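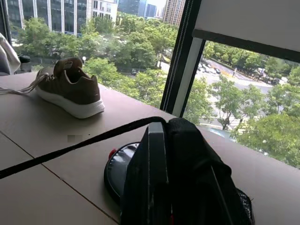 Trainers first, laces second, and the shoe doesn't go back on the rack until both are done. That's been the rule in our house since the spring, and I'm putting it all down because my sister-in-law keeps ringing me up halfway through cleaning hers and asking what comes next.

Start by undoing the laces properly. I used to just loosen them a bit and scrub round them, and I always ended up with a grubby tongue and clean sides. Pull them right open, and if they're white and looking sad, take them out altogether. White laces against a brown shoe show every bit of muck, and a fresh pair will smarten up an old shoe more than an hour of brushing (ask me how I know!).

Do it on a table if you can, by a window. I did mine on the back step for years and had a bad back and missed half the marks. Daylight from the side shows up every scuff. If your table has seams or joins in the top, put an old towel down, or you'll be picking grit out of them with a cocktail stick like I was last December.

Washing the laces

Knot them loosely together so they don't vanish, drop them in a bowl of warm water with a squirt of washing-up liquid, and leave them while you get on with the shoe. Half an hour is plenty. Then rub them between your fingers, paying attention to the bits that sit in the eyelets, where they go grey. If they're really bad, a spoonful of bicarb made into a paste works a treat. I don't use bleach any more -- it turned one pair the colour of weak custard.

Squeeze them in a tea towel and hang them over something. Not the radiator, mine went stiff as spaghetti.

Brown uppers, suede or fabric

Brush when it's dry. If there's mud on, leave it alone until it crumbles, however much you want to get at it. For suede I use a soft brush, always in the same direction, then a clean pencil rubber on any shiny patches. Fabric can take a damp cloth, wrung out hard, with the tiniest bit of soap. Go along the stitching with an old toothbrush, gently, or you'll fluff up the thread.

If you can't tell which one you've got (some of them are very hard to call), treat it as suede and keep the water well away. Try the inside of the heel first.

The padded bit round the collar gets forgotten. It's where all the sock fluff and sweat goes, so give it a wipe with a damp cloth and a little white vinegar. The smell goes off as it dries, I promise.

White soles

This is the satisfying part! Stuff the shoe with a rag so it holds its shape, and work round the sole with a nailbrush and a paste of bicarb and washing-up liquid. Keep a dry cloth in your other hand to catch the drips before they run up into the brown. Thongchai Boonchu, who I share an allotment with, swears by masking tape along the join and I laughed at him until I tried it. Now I tape every time. Ordinary toothpaste is fine on small black scuffs, the plain white sort, no gel and no stripes.

Wipe it all off with clean water, twice. Leftover paste dries chalky and you'll think you haven't cleaned it at all.

Drying and lacing up

Stuff them with kitchen paper and stand them somewhere airy overnight. I've stopped using newspaper in anything with a pale lining, as the ink came off on one pair and then on my socks. Change the paper before bed if it feels damp.

When you lace up again, start from the bottom with both ends even, and go under the eyelets and out, whichever way they were before. I always forget, so I only unlace one shoe at a time and keep the other as my pattern. If the plastic tips have gone, a dab of clear nail varnish and a twist will get them through the holes.

A few odds and ends

Rinse the brush straight after, and keep the suede one separate. I wrote SUEDE on the handle and it still got used on the sink.

Two pairs worn turn and turn about last ever so much longer than one pair worn every day, and they smell better too.

Tassanee Tanasarn wrote in to ask about putting trainers in the washing machine. I do it with old canvas ones, cold, in a pillowcase, with a couple of towels for company. Never suede, and never anything you'd be upset to lose. Take the insoles out first and do those by hand in the sink, then dry them flat.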